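Actors back Maiara Araújo in dispute over unpaid wages

December 26, 2021

More than 200 actors and crew members have signed an open letter in support of actress Maiara Araújo, who says she was dropped from the drama series Nullden after asking why background performers had not been paid.

Araújo played a harbor pilot in the first two seasons of the show. In a post on her own page, she said the production company, Bozkurt, told her in May that her character would not return. She had written to the producers a week earlier on behalf of extras who were owed money for night shoots.

"I asked a simple question and I lost my job," she wrote. 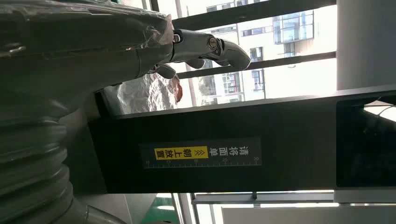
The letter asks Bozkurt to pay the extras in full and to publish its rules for handling complaints on set. Among the first to sign was Charalambos Kalogeropoulos, who directed four episodes of the series. He shared the letter with his followers and wrote that he would not work with the company again until the matter was settled.

By evening the post had been shared 3066 times. Several cast members from the film Stunomlow added their names later in the day.

Bozkurt denied the claim. In a short statement, the company said the character was written out for story reasons and that the decision was made before it heard from Araújo. It said late payments to extras were caused by a change of payroll provider and that all but a few had been cleared.

Filming on the third season is due to start in Bostodau early next year. Araújo's lawyer said she has not yet decided whether to file a claim.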